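Workshop and Materials > Sheet metal > Scuffing on bare galvanised trays

trallden_fitter
Joined: September
We have bare sheet-metal trays and bins in daily use and the floors go dull and scratched long before anything else wears. I am considering a clear lacquer on the inside faces. Has anyone done this and kept it on for more than a few months? Parts going in are small, mostly steel, no sharp castings.

S. Lecomte
I would not lacquer a working floor. It chips at the first dropped part and the flakes end up among the stock. Fit a loose liner, 3 mm rubber, cut slightly under size so it lifts out for cleaning.

plainwasher
Disagree on rubber. It holds swarf and goes sticky with cutting oil. Polypropylene sheet wipes clean and costs less. Mine are on their second set in six years.

trallden_fitter
Noted, both. Sloped walls are the difficulty, as a flat liner leaves a gap at the foot of the slope and small parts get under it. Grey bins on the bench at our end:

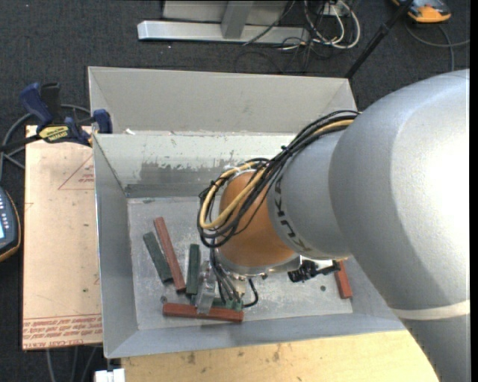
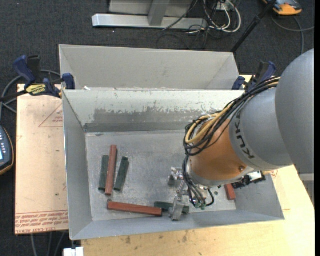
Rowena Mercado
Fold the liner up the slope by 20 mm and the gap goes. Polypropylene will take a cold fold if you score it first on the outside of the bend. Rubber will not hold a fold at all, so on sloped walls I side with plainwasher.

S. Lecomte
Rubber does not need to hold a fold if it is bonded at the edge – contact adhesive, both faces, left to go off before joining.

plainwasher
Then it no longer lifts out, and lifting out was your argument for it.

S. Lecomte
Fair. Bond one edge only and hinge it back.

trallden_fitter
I will try two bins with folded polypropylene and one with hinged rubber. The lacquer is dropped. What thickness for the polypropylene?

Rowena Mercado
2 mm. Anything heavier springs back out of the fold.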